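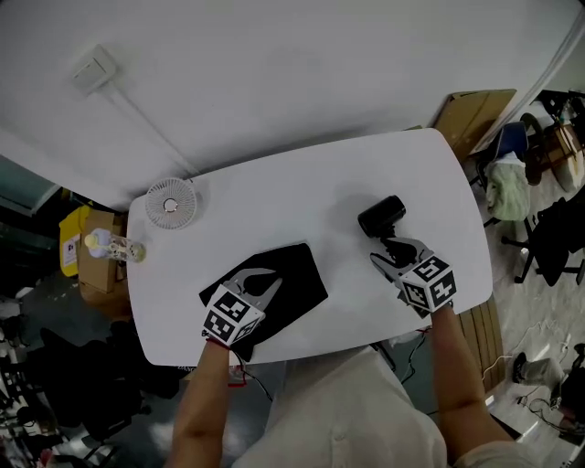 Went to the Stedine open day, anyone else?
Forum > Robots & Automation > Shows, Visits and Open Days
Posted by pennyfarthing_kt, Tuesday, August 27, 2019

Finally made it to the Stedine open day after missing the last one in December. It was part of the Fevent programme, so you booked a slot on the Fevent site and got a paper sticker at the door. The talks were downstairs in the Jansen room and the demonstrations were upstairs.

Short version: worth the trip if you are interested in how handling data gets made. If you want to see a big arm throwing boxes about, you will be let down. The demonstration I spent longest at was a person at a white table with a gripper in each hand. You hold them, you do a job with them as if they were your own fingers, and the whole thing is recorded. Later on the recordings are used to train a robot to do the same job. The jobs were ordinary household stuff, a black cloth and a hair dryer among them.

Nidia Palomino gave the talk beforehand. She said they had 406 usable recordings of the cloth job so far and wanted 1,000 before they tried any training on it. Somebody asked why so many for one cloth and she said a cloth never lies the same way twice, so each go is a new problem for the machine.

I would have liked a chair. Otherwise no complaints.

Re: Went to the Stedine open day, anyone else?
oddbolt

I was in the slot after yours by the sound of it. I didn't get on with it as well as you did. The talk was good, but I had driven two hours to see robots and what I saw was a man tidying a table very slowly. They could have had one arm running in the corner, even if it only did something simple.

Also the parking. The site said use the rear car park and the rear car park was coned off.

Re: Went to the Stedine open day, anyone else?
pennyfarthing_kt

Fair about the parking, I came by bus. I don't agree about the rest. The slow part was what I went for. You can watch a finished arm on video any day of the week, but you don't often get to stand near the person making the data and ask why they picked the thing up by that end.

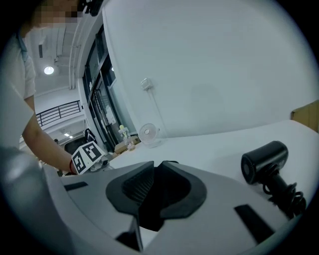 The other thing I asked about was the white cubes with the black patterns, one on each gripper. Nidia said they let a camera work out where the gripper is and which way it is turned. If a forearm gets in the way of the patterns for too long, that recording may have to go in the bin. She said new people lose a lot of recordings that way in their first week and then learn to keep their elbows down.

She also said the hair dryer was put on the list because of the cord. A coiled cord pulls back at you and it catches on things.

Re: Went to the Stedine open day, anyone else?
Marlow77

Did they say how they look through it all afterwards? We do something similar at work on a much smaller scale and the checking takes longer than the recording.

Re: Went to the Stedine open day, anyone else?
pennyfarthing_kt

They use a program called Runex. It was on the slides but she went through it fast. There were 1,413 recordings in total across all the jobs and she said every one is watched by a person before it is kept. I wrote down 13 jobs but that might include ones they have planned and not started.

Re: Went to the Stedine open day, anyone else?
oddbolt

So a person does the job, and then another person watches them do it. I am not trying to be difficult but where is the automation in that? It was listed under automation in the Fevent programme.

Re: Went to the Stedine open day, anyone else?
Marlow77

The automation is what comes out of the other end. You wouldn't go round a bakery at the flour stage and ask for your money back.

Re: Went to the Stedine open day, anyone else?
oddbolt

I might if the poster had a loaf on it. 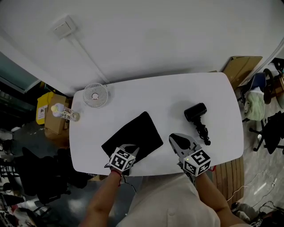 Re: Went to the Stedine open day, anyone else?
Stelios Christodoulou

Oddbolt has a point about the listing. I helped put the upstairs part together and we asked Fevent for the heading "data collection" but they only had four headings to choose from. I have passed on the remark about the car park too – the cones should have been moved by nine.

On the arm, we talked about it and decided against it for this one. With the public in the room you need guarding round it, and we would have lost half the floor. We may do a separate session with smaller groups.

Marlow, checking takes us longer than recording as well. Send me a message if you want to compare notes.

Re: Went to the Stedine open day, anyone else?
oddbolt

Thanks for answering, that's decent of you. I would come to a smaller session if it was on a Saturday.

Re: Went to the Stedine open day, anyone else?
pennyfarthing_kt

Same here. Are the slides going up anywhere? I missed most of the Runex part and my notes on it are two words long.

Re: Went to the Stedine open day, anyone else?
Stelios Christodoulou

Nidia is taking a couple of pages out first and then they will go up. I'll put the link in this thread.

Contact the moderators | Forum rules | © 2019 | Back to top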